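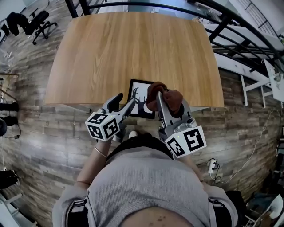 Housekeeping Operations I
Unit 4: Linen Stock, Towels and Guest Room Furnishings
Course handout, revised 11/4/23
Instructor: Severyn Kravets

Reading before class: Stenmont course reader, chapter on linen control. Students who missed Unit 3 should also review the notes on room status codes.

1. Scope of the unit

Linen is usually the second largest expense in a housekeeping department, after wages. The term covers bed linen, bath linen, table linen and, in many properties, kitchen cloths and staff uniforms. Curtains, cushions and bedspreads are treated as soft furnishings and are counted separately. Framed pictures, lamps and mirrors are fixed furnishings, even when they are not attached to the wall, and appear on the room inventory card.

Students are expected to be able to calculate a par level, complete a stock count sheet, and explain how an item moves from the linen room to the guest room and back.

2. Par levels

One par is the quantity of an item needed to dress every room in the property once. A property that sends its laundry out needs a higher par than one with its own laundry on site. A common arrangement for an outside laundry is five par:

One par in the guest rooms
One par soiled, awaiting collection
One par at the laundry
One par clean, on the shelf
One par in reserve

Worked case. The Hotel Hrytsenko has 89 guest rooms, and each room is supplied with two bath towels. One par of bath towels is therefore 178, and five par is 890. The purchasing office orders in bales of 100, so the standing stock is set at 900. The extra ten are entered as reserve and may not be issued to the floors.

Note that par is calculated on all rooms and not on occupied rooms. Students often lose marks on this point in the April test.

3. Towels

Towels are chosen by size, weight and weave. Weight is given in grams per square meter. A heavier towel feels fuller in the hand and takes longer to dry. For bath towels, 500 grams per square meter is the weight used in all exercises in this course.

Terry has uncut loops on one or both sides. Velour is terry with the loops on one side sheared. Waffle weave has a pattern of raised squares and dries quickly. Knitted cloths stretch more than woven ones and should be measured flat, without pulling, before they are folded to a shelf size.

Colored towels require their own wash load until they have been laundered several times. Dark reds, browns and navy are the most likely to lose dye. They are also the colors most often requested for spa areas and hair salons, where oils and tints would mark a white towel. 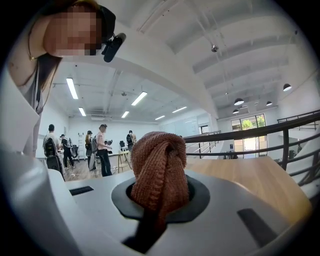 Folding should be agreed on for the whole property and written down. The usual rule is that no raw edge or label faces the guest. Bath towels are folded in thirds lengthwise and then in half, and hand towels are folded in thirds only. Rolled towels take up less depth on a cart but are slower to count, and the linen room should receive them flat.

4. Stock counts

A full count is held once every quarter. All movement of linen stops while the count is under way. Each location is counted by two people, one calling and one writing, and the sheet is signed by both before it leaves the area.

The locations are:

Linen room
Floor closets
Carts
Guest rooms, including rollaway beds
Laundry, soiled and clean
Mending shelf

The result is compared with the previous count, plus purchases, less recorded discards. Any difference is entered as loss. At the Studska property discussed in class, the combined stock of all bath linen was about 3000 pieces, and most of the loss was finally traced to floor closets that had been left off the sheet.

5. Discards and mending

An item is withdrawn when it is stained, torn, thin or discolored beyond the property standard. Withdrawn pieces are marked on one corner with a laundry pen and recorded on the discard form before being cut down for cleaning cloths. A piece that has been cut but not recorded will appear in the next count as a loss.

Small tears within an inch of the hem may be mended. Sheets with a center tear are not mended for guest use.

6. Terms to know

Par stock. Discard rate. Linen chute. Soil sort. Terry. Selvage. Condemned linen. Room inventory card.

7. Assignment

Using the Jatik floor plan distributed in class, calculate one par and five par for bath towels, hand towels and washcloths. Show all steps. Complete a blank count sheet with the correct locations for that property; note that it has no linen chute and that its laundry is in a separate building. Submit both pages together, with your name on each. Late work is accepted under the terms given in the course outline.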